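Home | Topics | Organisations | Places | Law and policy | Index

Merindale Equality Network

The Merindale Equality Network is a membership body that represents lesbian, gay, bisexual and transgender people in the Merindale district. It was formed by the merger of two older groups, the Tumstead Switchboard and the Skolleck Social Circle, and has its registered office in Tumstead. The network gives advice, trains public employees and takes part in consultations on local and national law. It had 3,724 members at its most recent annual count, the highest figure in its history.

Background

The Tumstead Switchboard began as an evening telephone line, open from 7 pm to 10 pm, for callers who wanted to speak in confidence about their sexuality. Most early calls concerned housing and work, and the line kept a list of solicitors and landlords known to be friendly. The Skolleck Social Circle was a separate body which arranged walks, dances and a yearly summer picnic in August.

Relations between the two were not always easy. The Switchboard favoured public campaigning, while many in the Social Circle feared that publicity would expose members to dismissal or eviction. A first plan to merge was rejected by the Circle's members. A second was accepted after the Switchboard agreed that the membership list would remain closed and that social events would keep their own budget.

Structure

The network is governed by a general assembly, which meets once a year and is open to all paid-up members. The assembly elects a board to a term of 4 years. Half of the seats are filled at each election, which takes place every second year. Local branches exist in Tumstead, Skolleck and Ueda – the last of these being the newest – and each may send delegates with speaking rights to board meetings.
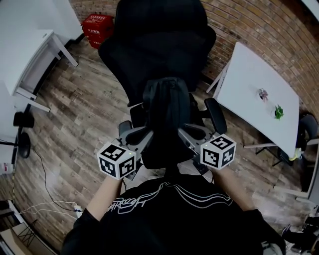
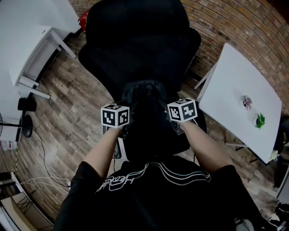

A rule adopted after the merger reserves at least one board seat for a transgender member and one for a member under the age of 26. Proposals to extend the rule to branch officers have been debated twice and defeated on both occasions, mainly by delegates from the smaller branches, who argued that they could not fill the posts.

Campaigns

The network's best-known campaign concerned the registration of same-sex partners as next of kin in district hospitals. A petition with over 1,000 signatures was handed to the district council, which changed its admission forms the following spring. The network later pressed for similar changes in care homes, with mixed results. Most council-run homes adopted the new forms, but private homes were under no duty to do so.

Training for schools is offered under the name Open Register. The course lasts one day and covers name changes in school records, bullying policy and contact with parents. It has been delivered in 186 schools and colleges. Some parents' groups objected to the course in its first year, and the network now publishes the full teaching notes in advance.

Funding

Income comes from subscriptions, training fees and a small council grant. The grant was withdrawn for two years during a wider cut in district spending, and the telephone line was reduced to alternate evenings. It has since returned to its former hours.

See also: Skolleck Pride; Hospital visiting rights; Equality law in Merindale

Reader comments (3)

tumstead_reader: The Social Circle picnic was held in Ueda for several years before it moved. Could this be added under Background?

Fennel22: Useful page, thank you. Does the council grant cover the phone line only or the branches too?

northbank: The part on care homes needs a source. Our local home is private and has used the new forms for ages.

Contact the editors | Copyright and reuse | Back to top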